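Filed under: Notebook / Elections & Local Government

February – bench notes, written up by the ballot desk

Okay, second try at getting the curing numbers to match what the county put out. Quick recap so I don't have to reread my own scribbles later: the question is how many mail ballots in Drotitz got set aside over signatures, and how many of those voters were told in time to fix it. The state law changed last session, so the window to fix a signature is shorter than it was, and everybody at the statehouse has a theory about what that did. I just want the count.

Morning. Pulled the rejection log again from the clerk's portal. It comes down as one giant text file with the precinct name jammed up against the reason code, so I spent an hour splitting columns before coffee (my own fault, I saved over the clean copy). Ended up with 600 rows. The county's summary page says the same, so at least we start from the same place!

Then the fun part. The Moncrieff precincts use the old reason codes and the rest of the county uses the new ones. Old code 2 is "signature missing" and new code 2 is "signature does not match," and if you merge them without looking you get a very exciting and very wrong story. I did exactly that last time. Please, whoever opens this sheet next, use the tab called codes_fixed and leave the other one alone.

After lunch. Ran the match against the notice letters. The letters are logged by mailing date, the ballots by the date they were received, and the two files only share a voter number. Most of them line up. There are almost 50 that don't, and I went through them by hand:

- a bunch have a leading zero dropped from the voter number, easy fix
- several are people who moved inside the county and got a new number
- the rest I can't explain yet – I've marked them yellow and sent the list to the clerk's office

I asked whether the letters go out the same day they're logged. The person on the phone thought so but wasn't sure, so I'm not writing that down as a fact anywhere until I get it in an email.

Also tried the Nirkusus script for comparing names. It's fast, I'll give it that, but it treats hyphenated last names as two people and it choked on anything with an apostrophe. Went back to doing it in the spreadsheet. Might be worth another look when they update it. 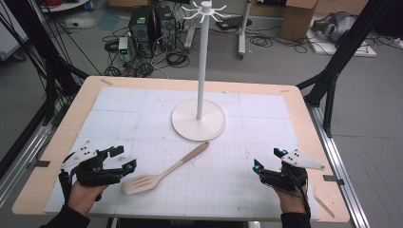
Late afternoon, Furkari files

Opened the Furkari township returns, which I'd been putting off. They're scans of paper forms and the handwriting is rough in places. Got through 30 pages and typed the totals in as I went. Two totals on the township's cover sheet don't add up to the pages behind it, and I'm guessing somebody carried a number wrong, but I'll check before I say that to anyone outside this room.

To do:
- email the clerk again about mailing dates
- finish the Furkari scans
- ask for the hearing transcript, the section on the cure deadline only
- rename the tabs so I stop opening the wrong one

Stopped at 5:30 with the yellow rows still yellow.

Recent entries
Mail ballot curing, first try (numbers withdrawn)
What the reason codes mean, old and new
Records request log, Drotitz clerk
Redistricting map files: where we keep them
School bond turnout by precinct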